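Wrist camera demos: is a bright, plain floor going to hurt my training set?

Posted by Iman El Idrissi
3 June 2025

I am collecting demonstrations for a pick task. The arm starts above a wooden tray of artificial fruit and greenery set on a pale floor, and I drive it by hand and record every attempt. So far I have 40 episodes, all from the wrist camera.

My worry is the view at the start. The gripper takes up most of the top of the picture, and a lot of what is left is floor. The floor is so light that it washes out.
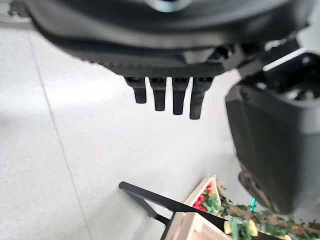

I trained a first policy on those episodes overnight. It goes down toward the tray well enough but it stops short or drifts off to the side, and it picks up the item in 8 tries out of 40. A friend told me to crop the top off. Another told me to put a dark mat down and start over. I would like to avoid recording everything again if I can. Has anyone dealt with this?

12 people found this useful

Chandrasekhar Alva

Don't crop the gripper out. The policy uses it to judge where the fingers are compared to the item, and if you take it away you lose your best reference. I made that mistake on a sorting job at Lullbridge and had to train twice.

Fix the exposure first. If your camera is on auto, the brightness changes as the arm comes down and the tray fills more of the view, so the same leaf has a different color from one moment to the next. Set it by hand with the arm at the bottom of its travel, where the detail matters, and lock it there. Leave the floor alone. If it is a bit too bright at the top of the move, that does little harm.

Then look at your start positions. Drifting to one side often means all the demos came in from the same place. Keep what you have and record another 40, moving the tray and turning it between episodes - small changes are fine. Throw out any where you hesitated for a long time over the tray, as the policy will learn to hesitate too.

27 people found this useful

Severin Trummer

Get a second camera. Wrist only never worked for me.

2 people found this useful

Hanne Egilsson

I agree with the first answer on exposure. On the second camera, it helps, but you can't add it to episodes you already recorded, so try the cheap things first. Also check that your images and arm positions line up in time. Ours at Grunbridge were off by 4 frames from November on and the arm stopped short in the same way you describe. Play an episode back slowly and see if the fingers close when the log says they close.

8 people found this useful

Comments (4)

Khadija Younis: Does locking the exposure mean the old 40 are no good?

Chandrasekhar Alva: No, mix them in. Add some random brightness change in training.

Iman El Idrissi: Checked the timing and mine is off by 2 frames. Fixing that before I record any more.

Khadija Younis: Please post the new numbers when you have them.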